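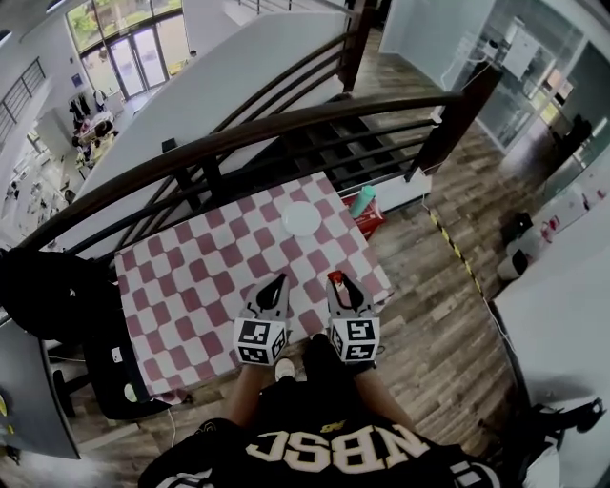 Florencia Maldonado wrote in to ask why we can't just write the table-setting moves in code like last year and be done by lunch. Fair question Florencia! Short version – we tried it. The coded version set a lovely table as long as the plate started in exactly the spot Lourenço had typed in. Move it two fingers to the left and the arm closed on air, every time, very politely. So this term the Jullix team is showing the moves by hand and letting the software learn from the recordings.

Longer version, plus the rest of the news, below. Typed fast between classes, sorry.

## Where table-setting stands

Handheld grippers, checkered cloth, plate, small red things to pick up. One person works, one person watches the laptop, one writes in the log. Swap when your wrists complain. The marker cubes sit behind the fingers and the tracking needs to see them, so please – sleeves up, and don't cross one hand over the other. Most of our thrown-out takes are crossed hands. The rest are people talking to the laptop person and forgeting they're still recording.

We're at 268 good takes. Catalina Sosa wants more before we train again, Lourenço Sequeira wants to train tonight and see. Both are probably right. Compromise for now: train on what we have, leave it running, keep recording anyway.

First trained run was back in August, on a much smaller pile. It reached for the plate and sort of hovered. Second one got hold of the rim and let go early. The third put the plate down near the middle of the cloth, in front of witnesses, and there was shouting. Then we couldn't get it to do it again until after the snack break. No idea. Somebody moved a lamp maybe? Please write down if you move a lamp.

## Things that need fixing (in log order)

- Left gripper sticks when it's nearly closed. Spring or grit, not sure yet. Natalina Bellini has it open on a tray, do not tip the tray.
- Takes with no start pause. Hold still for 5 seconds at the start, both hands in view, THEN go. The sync script looks for that.
- File names. We have a "final", a "final2" and a "catalina real one". Use the table number and your initials.
- The cloth slides. Binder clips on the far side seem OK. Tape leaves gunk, and Constanza's mom would like the cloth back someday.
- Marker cube print is scuffed on the old spare set. Don't use the spare set until it's reprinted.

## Farías Cup

Entry form is in. We're down for the Household Round, which is the one with the table, and not for Sorting. Sorting would've been fun but we don't have the people.

How the round goes, for parents and for new members who keep asking me in the hall: the judges lay out the table, so we don't get to pick where anything starts. The arm gets three tries. Plate first, then the small items, and you can't touch anything once you've said go. If the arm drops something on the floor that try is over. There is a talk after, six minutes (used to be ten, check your slides!), and the judges really do ask the younger kids questions. So everyone has to be able to explain the training part in plain words. Constanza Leiva is running practice talks. If you get stuck, say what you tried and what it did. That goes over fine.

Plumlow are in our round again. They won it last time with a suction cup and a great deal of confidence. Their coach sent a nice note asking if we'd like to do a joint practice session at their place. I said yes for everyone. If you can't come let me know, transport is the tricky bit.

## New people, start with this

We've had a lot of interest since the open evening – 23 names on the sheet, which is more than we have chairs for. If you signed up and haven't heard anything, it's me, I'm behind. Come along anyway.

First session you'll mostly watch. Second session you get the grippers. They feel strange for the first few takes, like picking up a grape with barbecue tongs, and then your hands sort it out. Go slower than you think. Slower than that. Lourenço's best takes are dull as anything to watch and the training loves them. Fast showy ones come out jerky and the arm copies the jerk.

Also vary where things start. If everyone puts the plate in the middle because it looks tidy we're right back to last year's problem. Natalina made a deck of cards you draw from, with a start position on each. Use the deck. Do not skip the ones that look awkward, those are the useful ones.

And if you fumble, keep going and recover if you can. Pick the thing up again. Catalina's group has been keeping those takes in a separate folder and wants to try training with and without them. My bet is they help. We'll see.

## Money, briefly

Fees cover filament, fuses, pizza. They don't cover the new motor for the shoulder joint, so there's a bake sale coming. Florencia has already offered the lemon thing. Still need someone for a table cloth (NOT the checkered one) and someone to do the cash box for the last hour.

If your family has an old laptop with a working USB port we'd take it for logging. Doesn't need to be quick, doesn't need a good battery. Cracked screen OK if you can still read it.

## Odds and ends

Ultidley sheets (the parts list ones, green header) go back in the drawer after you use them. Two are missing. Check your bags.

Safety glasses when the arm is powered. When you're only recording by hand you don't need them, but closed shoes please, always.

Next session starts at 4:15, doors a bit before. Laptop people come early if you can, the updates take forever. Bring water, a snack, and the permission slip if you haven't handed it in – Constanza has spare copies.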